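# Open Day at the Robot Lab

Have you ever wanted to watch a robot try to do chores? On open day at the Plendovdale lab, that is just what you get to do! The program running the arm is called Stament, and its job is to learn how to handle things from a kitchen.

A robot arm is a bit like yours. It has joints that bend and twist, and at the end, where your hand would be, it has a gripper. Most of us have five fingers on each hand. This gripper has two, so it has to think hard about where to pinch.

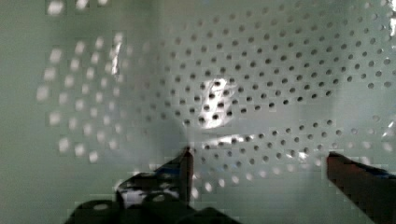
Thinking, for a robot, means math. Before the arm moves, the computer works out how far each joint must turn. Bend one joint too much and the gripper ends up in the wrong spot. Try it yourself: close one eye, hold out your arm and touch the tip of a pencil with one finger. Tricky, right? Your brain does all that figuring without asking you!

Robots need lots of practice too. Stament has done 2640 practice tries so far, and the team wants to reach 3000 by March. Some go well. Some end with a strawberry on the floor (everybody cheers anyway).
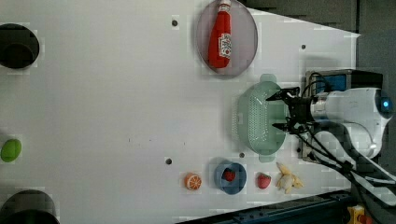 Remedios Tiongson says the most common question from kids is whether the robot gets bored. It doesn't, and it doesn't get hungry either. It can do the same move 90 times in a row and never sigh once. People are much better at surprises, though. If you swap one bowl for another, you hardly notice. A robot may have to start figuring all over again! 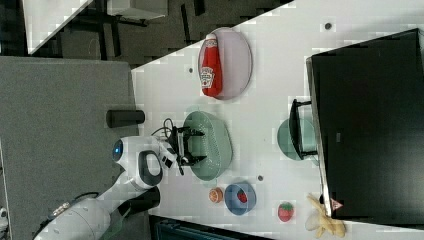 Shapes are a big part of the puzzle. A ball is the same from every side, but plenty of things in a kitchen are long or bendy or have a rim that sticks up. Think about how you would pick up a ketchup bottle lying on its side on a plate, or a toy banana with its curve. Would you grab the middle or the end? Now try it at home with just your thumb and one finger, and you'll know how the gripper feels!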